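Stone counters: which of the cleaning tips hold up

I have had a dark marble counter for seven years and in that time I've been told to clean it with vinegar, vodka, baby oil, chalk, a cut potato and a spray from Mallon that costs more than my shoes. Most of this advice comes from people who have granite, or laminate, or a spray to sell. So take mine with the same suspicion.

Vinegar. No. It turns up in every list of natural cleaners and it will eat the polish off marble. Lemon juice does the same. What you get is a dull patch that looks like a water mark and never wipes off, and then somebody online tells you to scrub it with more lemon. Use warm water and a small squirt of dish soap. Rinse it, dry it with a towel. Soap left to dry makes a film, and I suspect half the "restoring" products are just taking off old soap.

Sealer. The man at the Skatenport stone yard wanted me to reseal every 3 months. He also sold the sealer. Put a few drops of water on the counter and leave them while you do the dishes. If the stone under them goes darker, it's drinking and you should seal it. If it doesn't, keep your money. I've sealed mine twice. And a sealer slows down oil and coffee, but it does nothing about acid, whatever the can says.

Baking soda paste. This one I'll half believe. For an oil spot, mix it with water until it's like thick yogurt, spread it on, tape plastic wrap over it and leave it overnight. It lifted most of a butter stain for me, on the second try. It did nothing at all for red wine. Try it in a corner first, since any powder can scratch if you rub.

Sandpaper. There is a video going around where a dull ring gets buffed out with 400 grit. Maybe. It will also leave you a patch that doesn't match the rest, which on a dark stone is worse than the ring ever was. Practice on an offcut if you're set on it.

Candle wax and dried batter. Don't use a razor blade, even "held flat" – nobody holds it flat for long. A plastic scraper or an old plastic card is slower and fine. Ice on the wax first helps a bit.

Coasters. Boring, and the only tip here I would swear by. Rings come from what's in the cup, and the bottom of a mug is the part you never look at. Same for utensils – a spatula with tomato sauce on it shouldn't be laid down on marble, so keep a saucer by the stove.

Dark marble, grey mug, grey spatula-like utensil:

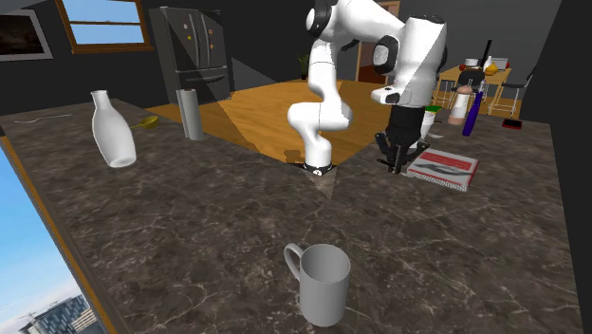
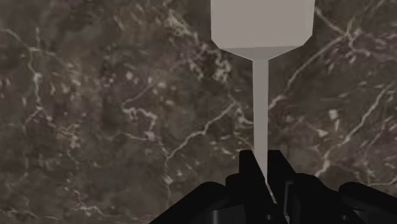

A reader in Skerkbridge writes that I am too hard on sealers. Hers went on 5 years ago, a Gallagher one, and she has spilled olive oil on it more times than she'd like to admit without a mark. She does agree about the vinegar, having lost the shine next to her sink to a bottle of salad dressing, and wants to know whether a polishing powder would bring it back. It might, on a small spot. I'd want to see it done on somebody else's counter first.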